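Segmentation merges touching blocks, planner then pushes the wrong thing

posted by clikosura

I'm running a tabletop pushing policy on colored shape blocks (stars, hearts, cubes, cylinders) spread out on a maple board. Perception is the stock color-plus-contour node from Varell, and the planner takes centroids from it. When the blocks are apart, fine. When they bunch up, two or three pieces come back as one object and the arm goes for a centroid that sits on nothing useful.

The vendor page says the node is "robust to contact." I went through 1092 logged frames and I don't see it. Has anyone got this working on clustered pieces without training their own model?

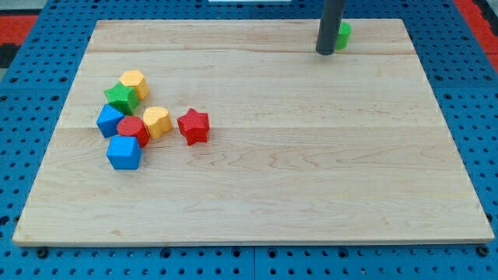 I've already raised the saturation threshold and turned off the shadow filter. Turning it off made the blue ones worse. The planner config is default except for a replan interval of 2 seconds.

mostier

"Robust to contact" means they tested it with two blocks of different colors. I'd stop tuning thresholds. Pale wood and saturated blocks is about the easiest background you'll get, and if it still fails there, the contour step is your problem.

Split by hue first, then run contours inside each color mask. Same-color neighbors will still merge, so check area against the known footprint and throw out anything too large. Also log what the planner received, because in my experience half of these reports are stale centroids and the segmentation gets blamed. Put the shadow filter back on too.

quiroga_dev

Just train a small model. We labeled 3000 frames and it worked fine after that.

mostier

Worked fine on what? Held-out frames from the same board under the same lights, I'm guessing. He asked for something without training anyway.

clikosura

Hue split helped with the mixed clusters. Still getting bad picks when the arm covers part of a block, the visible sliver comes back with its center off to one side. I'm going to hold the last good pose while the link is over it and see if that's any better. Leaving this open.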